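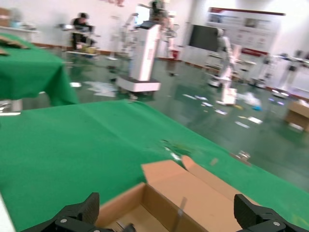
Figure 1. Gripper fingers at the open carton, green-cloth table.

3.2 Working rules for the shared room

When Kuldeep Tripathi and I joined the Stulldale project in April, the safety rules filled 8 pages, and I will admit we skimmed them. Roy Inskip kindly sat down with us and helped boil them down to five that we could keep in our heads:

Say "moving" out loud before enabling the arm.
Keep hands out of the carton while the arm is enabled.
Clear loose scraps off the table and floor between sets.
Keep two people in the room for any new motion.
Log every stop, even the silly ones.

The third is the one we still slip on — sweeping up never feels urgent when a run is going well. We would like to add it to the start-up sheet.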